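How to run a bed-making demonstration at a robotics open day

Our open day at Ziresero is on Sunday, October 6, 2024, and the bed-making session is the one visitors stay longest for. These are the steps we settled on after the June visit. They should work for any group showing household tasks by hand before showing what the software makes of them.

Step 1. Set the order of tasks. Ours is duvet, pillows, towel. Write it on a card and give a copy to whoever is talking.

Step 2. Start with the duvet.

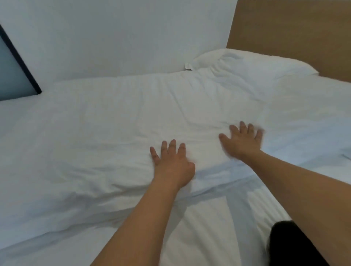 Cloth is the hardest thing we ask the Vulitz arm to handle, so say that early. Visitors assume lifting is the difficult part. Have the demonstrator work with open hands, fingers spread and palms flat on the duvet, and let people see how the creases shift around the heel of the hand. Then ask how they would write that down as a rule. Leave a pause — someone usually has a go.

Step 3. Move to the pillows. Ask the demonstrator to keep both hands where the head camera can pick them up, and to slow down a little.

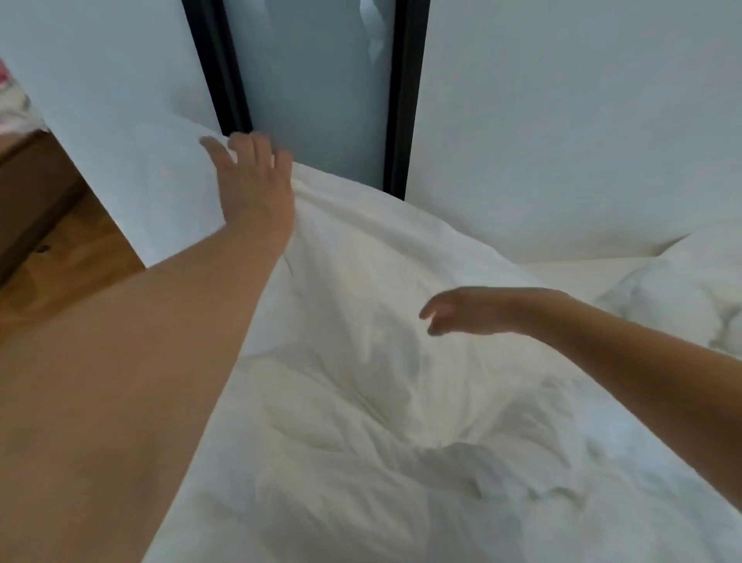
Left hand against the upright pillow, right hand over the duvet.

Step 4. Do the towel. Allow extra time, as this gets the most questions.

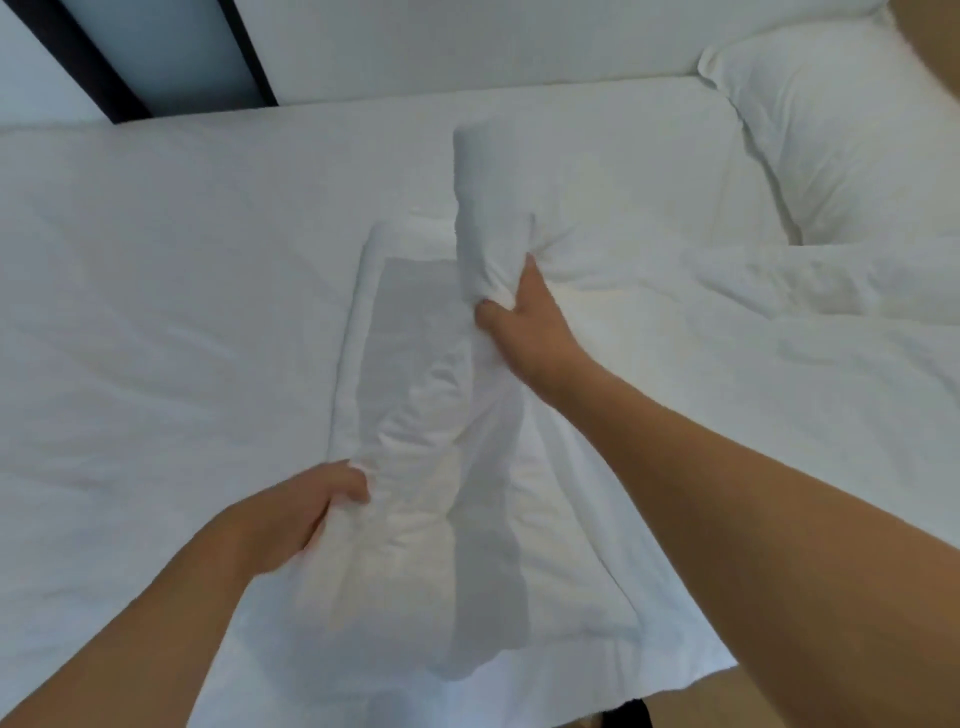 Two-handed jobs are where the Akyol planner still struggles, and it is better to admit it than to be caught out. Explain that each hand has its own task and that the two have to agree. On the towel, the right hand holds the base of the roll while the left grips the side further down, with the cloth puckered up between them. Point to both grips before you go on.

Step 5. Show the recording. We play it back in Flerkilov at half speed on the big screen. Test the cable beforehand. Nattawut Pongsiri does the talking here and keeps to 2 clips, with a break for questions after each.
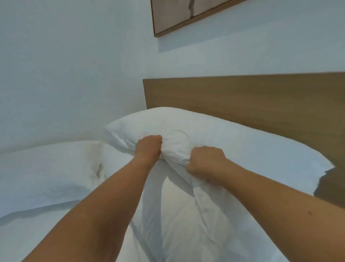
Keep the clips short. Ours are 80 seconds each, and people at the back start chatting if they run longer. If someone asks how much footage we use, the answer for this set is 1,040 clips, and we want 2,000 before the next round of training.

Step 6. Let visitors try. Strip the bed back, hand over a pillow and stand clear. Children first, if there are any.

Spare pillowcases are in the tall cupboard.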